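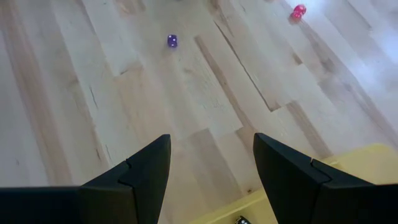 The distractor result I promised the list is ready enough to share. The short version is that most of our errors come at the moment the policy picks its next target, well before the fingers close. Take the wrist view at the top of this message. The purple die and the red one are on the floor with a wide stretch of boards between them, the red one is up near the glare, and a black one shows at the bottom against the yellow. Both of the dice on the floor are valid targets under our task definition. A policy trained to copy demonstrations has to commit to one of them, and if the demonstrations disagree about which, it tends to aim somewhere between the two.

Sorry for the slow reply to the question below. I wanted to rerun the evaluation first.

On Dec 22, 2021, a subscriber to jiltlow-users wrote:
> We are trying the Jiltlow baseline on our own small-object task and
> we see the arm hesitate whenever more than one object is in reach.
> It moves toward one, slows down, drifts toward the other, and often
> ends up closing on nothing. With a single object it is fine.
>
> Is this a known problem with wrist-only input? Would more
> demonstrations fix it, or do we need a second camera? We have 94
> demonstrations at the moment and collecting more is slow.
>
> Also, does the order of pickup matter in your data? We let our
> operators choose.

Yes, we know this one. We saw the same drift in September and spent too long blaming the camera.

What we did: we collected 758 demonstrations of the dice task with the operator free to choose the order. We trained the Jiltlow baseline on all of them and called that the free set. Then we took only the demonstrations in which the operator always went to the nearest die first, measured from the gripper at the start of each pick. That left 304. We trained the same network on those, with the same number of gradient steps, and called it the ordered set.

Each policy got 500 evaluation picks with at least two dice on the floor. The starting positions came from one shared list, so the two policies faced the same layouts. The ordered policy did better despite having less than half the data. The gain was nearly all in the approach phase. Once the fingers were over a die, the two policies closed on it about equally well, and the remaining misses looked alike.

I am leaving the success rates out of this message on purpose. We found a labeling mistake in how partial grasps were scored and I would like to fix that before numbers get copied into anyone's slides. The ranking of the two policies does not change under either way of scoring.

We also tried a third setup, using the Wakora labeling tool to mark the intended target in every free-order demonstration. The target's position goes in as an extra input. At test time a small separate module picks the target and holds it until the grasp ends. This did as well as the ordered set and it can use all the data. The cost is the labeling, which is boring, and one more module that can fail. When it fails it fails cleanly, by going to the wrong die with full confidence, and I find that easier to debug than drift.

To your questions:

More demonstrations will probably not help much if the order stays free. We trained on growing slices of the free set and the drift was still there at the full size. I would filter the 94 you have by pickup order first and see what is left. If it is too few, collect new ones with a fixed rule.

A second camera may help for other reasons, mainly when the fingers hide the object late in the approach. It did not cure the drift for us. We tried a fixed overhead camera on the Sustlow cell for part of the free set and the arm still wandered.

Order matters a lot. Nearest-first worked here, but I suspect any rule would do as long as the policy can work it out from what it sees. Color order should be fine too. What does not work is a rule that depends on something outside the view, such as which die the operator picked last time.

One caution about glare. Bright patches on a shiny floor gave us a smaller, separate problem, where a die near the patch was skipped until everything else was gone. Brightness augmentation reduced it. We have not tested that carefully, so treat it as a hint.

The filtering script is in the Dimitriou branch under tools/order. It expects gripper pose and object positions at each time step. If you only have images you will need to label the first frame of each pick by hand, and for 94 demonstrations that should be bearable.

If anyone else has run free-order against fixed-order data on a different object set, please post what you found, including if it went the other way — our dice are all one size and I do not know how far this carries.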